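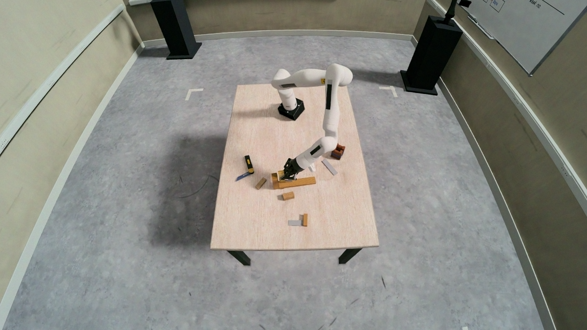

Ridbridge plans second robot arm for joinery course

The training workshop at Ridbridge has set aside money for a second table-mounted arm, course leader Defne Güneş told staff on 13th July. The first arm handles small wooden parts at a bench that also carries a try square and a knife.

The budget has three parts. The arm itself takes the largest share, and the gripper is bought separately from Prokano. Another 900 dollars is kept for spare fingertips and cables.

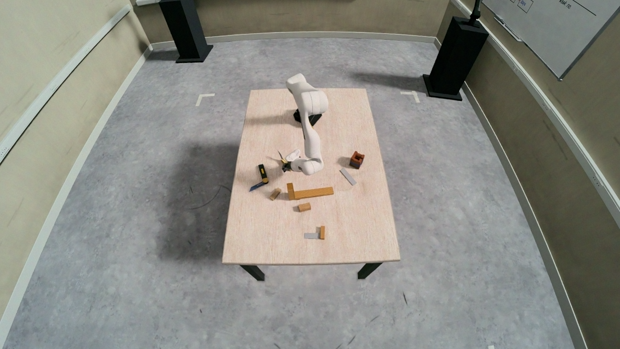 What is still open

Ghassan Azar, who prepares the purchase, wants two more offers before signing. Delivery times are now about 31 weeks – longer than the course can easily wait.

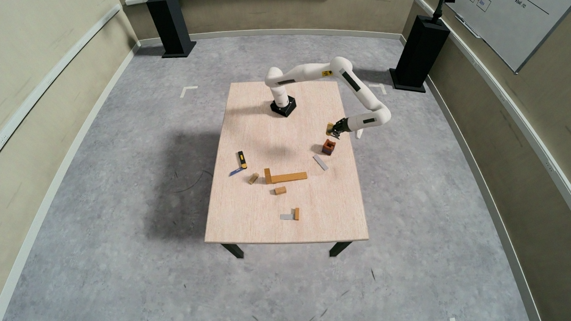

A used arm from Karaki is also being considered, but its service contract ends next year and the price of a new one is not known. Güneş prefers to buy new and to keep the same type of gripper, so that students learn only one system.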